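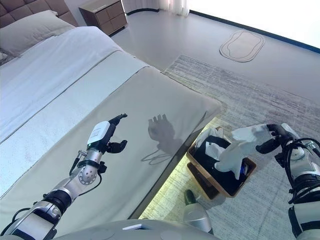
White duvet with a gray-beige runner across the foot of the bed.

Vunine Lodging Operators Forum
Section: Housekeeping and Linen
Thread: Should bed runners remain part of the standard room setup?

linen_desk_04
Original post

Our property is reviewing its room standard before the July reorder, and I would like to hear from other operators. At present every guest bed is dressed with a fitted sheet, a flat sheet, a white duvet, and a decorative runner across the foot. The runner has been in the written standard for as long as anyone in my department can remember. There is no record of why it was adopted.

Three matters have been raised internally. The first is laundering. Our runners are sent out far less often than the sheets, and guests are increasingly aware of this. The second is storage, as many guests remove the runner at night and place it on the floor or over a chair. The third is cost. The Durkix supplier list places a replacement set well above what we paid at the last reorder, and we would need 238 pieces to cover all rooms with one spare for every bed.

On the other side, the front office believes that a plain white bed looks unfinished and that the room rate is harder to support without some color or texture. I would be grateful for comments from properties that have either kept or withdrawn the runner, along with any wording you have used in your standard.

operations_northside
Reply 1

We withdrew runners from all standard rooms two years ago and retained them in suites. Guest comments on bed appearance did not change in any way we could detect. Comments on cleanliness improved slightly, although we changed our vacuum schedule in the same period and I would not credit the runner alone.

The larger effect was on the time allowed for each room. Straightening a runner properly is slower than it looks, particularly on a wide bed where the attendant must walk around twice to even the drop on each side. Our standard now reads: "The duvet shall be smooth, centered, and free of visible creases from the doorway. No decorative textile shall be placed on the bed in room categories A and B."

quarterdeck_inn
Reply 2

I must respectfully disagree with the direction of this thread. The runner has a practical purpose that is often overlooked. Guests put suitcases on the bed. They sit on the end of it in outdoor clothing and put their shoes on there. A runner of suitable weight takes that wear, and the duvet cover beneath it is protected. When we removed ours for a trial, the number of duvet covers sent for stain treatment rose enough that the laundry contractor telephoned to ask what had changed. We put the runners back.

I would also note that a duvet cover is much more expensive to replace than a runner.

operations_northside
Reply 3

In response to quarterdeck_inn: a luggage bench or a folding rack addresses the suitcase problem more directly. If the runner is there to collect dirt, it should be washed between guests like any other item that collects dirt. I do not see how a property can argue that the runner protects the duvet and also that it does not need frequent laundering.

quarterdeck_inn
Reply 4

The point about laundering is fair, and our written standard does require a wash at every departure. I accept that many properties do not follow this practice. A rack is in every one of our rooms as well. Guests use the bed regardless.

standards_office_joo
Reply 5

The Joo group of properties considered this question in detail last year, and I can share the general outcome.

We found that the argument for or against runners depended heavily on the fabric. Heavily textured and embroidered pieces came back from the laundry in poor condition and were being replaced too soon. A plain weave in a polyester blend held its shape and color well. We therefore kept the runner but limited the choice to a single approved fabric in two shades. Every property in the group now carries the same item, and shortages at one location can be covered from another.

The approved fabric must meet the following conditions:

Washable at the same temperature as bed linen
No fringe, tassels, beading, or metallic thread
Lining on the underside to prevent sliding
Care label sewn into the short edge
Drop on each side to end above the box spring

We also require a spare count equal to the daily departure peak. Without it, attendants will put an unwashed runner back on the bed when stock is short, and the laundering rule becomes meaningless.

linen_desk_04
Reply 6

Thank you. May I ask whether the single fabric was accepted by properties with a distinct interior style? We operate one older building with dark furniture and one recently renovated building with very light walls and floors. I expect objections from both.

standards_office_joo
Reply 7

There were objections. Two properties asked for an exemption and one received it. The other adopted the standard item and later reported no difficulty. A neutral shade is easier to defend than a strong color, as it will sit beside most headboards and curtains without comment. Strong colors also show fading at the fold line.

rural_guesthouse_assn
Reply 8

I would like to offer the position of smaller operators. Most of the properties I correspond with have fewer than ten rooms and do their own laundry on site. For them, a heavy runner occupies a machine that is needed for towels. Drying is a further concern in humid months. Several have replaced the runner with a light cotton blanket folded in thirds at the foot of the bed. It fits in the ordinary wash, and guests can use it if they are cold.

This last point should be given more weight. A runner has no use to the guest at all. A blanket does, and it provides the same band of color.

night_audit_plistis
Reply 9

The folded blanket was tried at Plistis and I cannot recommend it for larger properties. An attendant cannot tell by looking whether the guest has used it. With a two-night stay and a neat guest, the blanket may be folded again by the guest and left in place. We settled on washing every blanket at every departure regardless of appearance, and the added weight in the contract was significant.

rural_guesthouse_assn
Reply 10

I would say in reply that the same uncertainty applies to a runner, and to the duvet itself where only the cover is changed. It is not a reason to prefer the item that guests cannot use.

operations_northside
Reply 11

Agreed with the above. I would add one procedural matter. Whatever is decided, please remove the old item from the linen rooms on the same day that the new standard takes effect. We left ours on the shelves and found them on beds months later, placed there by attendants who had been trained under the earlier standard and thought the room looked bare. Almost 600 pieces were eventually collected across our buildings, many more than the inventory said we owned.

We donated the usable ones to an animal shelter, which was glad to have them.

finance_liaison
Reply 12

A brief note on cost, since the original post mentioned it. Please compare the full annual cost and not only the purchase price. For our mid-sized property the runners themselves cost very little over a year. Outside laundering came to 689 dollars per month when we began washing at every departure. The purchase price was what management had been debating for several weeks, and it was the smaller number by a wide margin.

Attendant time should be shown as a separate line. Our contract laundry bills by weight, so a lined runner is charged at a noticeably higher amount than an unlined one. This works against the lining requirement listed by standards_office_joo, although I understand the reason for it.

standards_office_joo
Reply 13

The lining is worth the weight in our view. An unlined runner on a smooth duvet slides to the floor when a guest sits down, and then it must be washed anyway.

quarterdeck_inn
Reply 14

On that we are in agreement. I would also suggest that linen_desk_04 ask the attendants before writing the new standard. Ours held a firm opinion in favor of keeping the runner. A duvet that has been slept under never lies perfectly flat at the foot, and the runner covers the area where the cover tends to bunch. Without it they were spending additional time pulling corners - time that had been counted as a saving in the proposal.

linen_desk_04
Reply 15

The responses have been very helpful. I have drafted the following for internal review and would welcome corrections to the wording.

"Category A rooms: no runner. Luggage rack to be placed open at the foot of the bed on arrival. Category B rooms and suites: one lined runner, neutral shade, laundered at every departure. Where a clean runner is not available, the bed shall be presented without one."

The final sentence is intended to answer the concern about unwashed items going back on beds. The attendants at both buildings will be asked for comment before the reorder is placed.

operations_northside
Reply 16

I would strike "on arrival" and write "before release of the room," as the former can be read to mean that staff open the rack in the presence of the guest. Otherwise the wording is clear. I still believe Category B does not need the runner.

night_audit_plistis
Reply 17

Please also state who decides that a clean runner is not available. At our property that question is asked at 3 p.m. every day, and the answer depends on who is standing nearest the linen room.

linen_desk_04
Reply 18

Noted. "As determined by the floor supervisor" will be added after the final sentence, and "on arrival" has been replaced.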